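Chopsticks and spoons in a table-setting set: one task or two?
Posted in June by Leokadia Jabłońska

I'm putting together examples for a policy that sets and clears one place at a table. We record with two hand-held grippers, one per hand, with a triangular marker plate on top of each so the tracking can find them. The objects are a tray, a plate, a bowl, a spoon and chopsticks. A person does the task with the grippers, and later the arms are supposed to do it from what was recorded.

So far we have 187 episodes. I've been filing everything under one task name, "set the place", with a text label for each episode that says which objects are out. Some episodes have the plate and chopsticks only. Others have the plate, the bowl and the spoon. The board and tray stay where they are in both.

My problem is that the two kinds don't look much alike once you replay them. With a chopstick the operator has to turn the wrist a lot and the far end of the stick swings a long way. With the spoon the motion is shorter, and most of the episode goes to the bowl. When I trained on everything together, the policy would go for the spoon with the wrist angle it should use for a stick, and then close on nothing. It did the bowl fine.

Before I record more I'd like to know three things. Should these be two separate tasks? Does it matter that the plate isn't the same in all of them (some have a plain rim, some a fluted one)? And is it a bad idea that the tray is always in the middle? Our target is 4000 episodes, so I would like to get the layout right now while redoing it is still cheap.

Both grippers are wired, if that makes a difference. Two operators, same table, same lights.

Leszek Kalinowski
replied the next morning

I would keep one task name and split by object in the label, which you are half doing already. The trouble is that your label says what is on the table. It doesn't say what the operator is going to do with it. If the label reads "plate, bowl, spoon" the model has no way to know whether this episode starts with the spoon or the bowl, and it averages. Write the label as an instruction, with the first object named first: "put the spoon on the tray, then the bowl". Then stick to that wording. We once had 19 different ways of saying "pick up the cup" in a set of labels because each operator typed their own, and cleaning it up took longer than the recording did.

On the wrist angle, I think this is a balance problem. Count how many episodes end with a stick and how many with a spoon. If it's lopsided, the spoon grasp is being drowned out. Even it up before you change anything else.

Our own table at Gilldale is set up much like yours, with a white board on a wooden top and a tray in the middle. The two layouts we record are these:
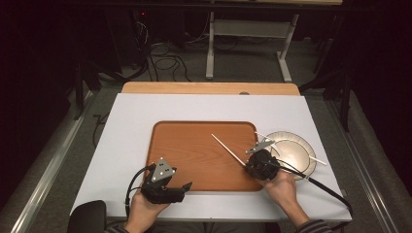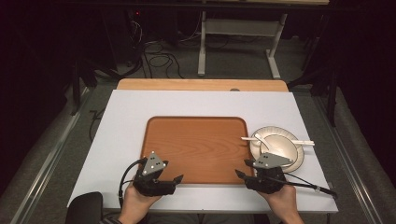 How we handle the two layouts

They are one task for training and two for checking. Everything goes into one pool, but when we test we run the chopstick layout and the spoon layout separately and write down two scores. If you only keep a combined score you can lose one skill completely and still think the run got better. I'd do this from the very first training run, even a small one.

For the chopsticks we ask for a pause before release. The operator brings the stick over the tray, holds still for a moment, then lowers it. It makes the episode a little longer but the replay is much cleaner. Without the pause the release point wanders all over, and the stick rolls. We also throw out any episode where the stick has slipped in the fingers so far that the operator has to regrip, unless we are collecting regrips on purpose. Those get their own label.

For the spoon, decide which end the gripper takes and put it in the operator notes. Ours was left open at the start and one person always took the handle and the other always took it near the middle. Both work. Mixed together with the same label they gave us exactly the thing you describe, a grasp somewhere in between that closes on air. So check that before you blame the chopsticks. You have two operators, so pull four episodes from each and watch them next to each other. It's a ten-minute job and I would do it today.

Different plates are fine and I would keep them. What you don't want is a plate style that only ever appears with one kind of object. If the fluted plate always means a spoon and the plain one always means chopsticks, the model can read the task off the rim of the plate. It will look great in testing until someone swaps the plates. Record some with the plates the other way round. It doesn't need to be half.

Tray position: yes, move it. A small shift and a small turn between episodes is enough to start with. We put a few pencil marks on the board and the operator picks a new one every time they reset. Don't let them choose freely, people drift back to the middle.

As for the cables, wired is fine. Just route them out to the side and check that they don't drag a plate when the operator reaches across. Lost episodes from cable drag are easy to miss because the plate only moves a little.

Melquiades Bermúdez
replied in the evening

Two tasks. We tried mixing on the Skileck project and it never worked. Splitting fixed it.

Also make sure the marker plates face the tracking camera the whole time. When you turn your wrist for a chopstick the plate tilts and you can lose it. Check your tracking dropouts before you check anything else.

Iwona Laskowska
replied two days later

I agree with most of what Leszek wrote and partly with Melquiades. The tracking point is a good one and I would move it to the top of the list. If the pose jumps for a few readings in the middle of the wrist turn, the recorded angle is wrong, and no amount of relabeling will help. Plot the wrist angle over time for a handful of the chopstick episodes. A dropout shows up as a flat piece and then a step.

I don't agree about splitting into two tasks, at least not at 187 episodes. You would end up with two small sets in place of one small set, and the things they share (where the tray is, how to come down toward the board, when to open the fingers) would have to be learned twice. Keep them together, fix the labels, and look again when you have almost 4000.

One thing that hasn't come up is the starting pose. Have the operators begin every episode with both grippers open and in roughly the same area in front of the tray, then vary it a little on purpose. If each person starts wherever their hands happen to be, the first second of every episode is noise. And ask them to keep the idle hand in view. When one hand does all the work, the other tends to drop below the table edge, and then the tracking for that side is gone for the rest of the episode.

Leokadia Jabłońska
replied to the thread

Thank you all. I watched four episodes from each operator and Leszek was right about the spoon. One of us takes it by the end of the handle and the other takes it close to the bowl of the spoon. I'm the second one. We have settled on the handle and I'm going to record my share again.

The wrist plots also show steps in some of the chopstick episodes – fewer than I feared. I've moved the tracking camera up and will see if they go away. Plates get swapped starting with the next batch, and the labels are being rewritten as instructions this week.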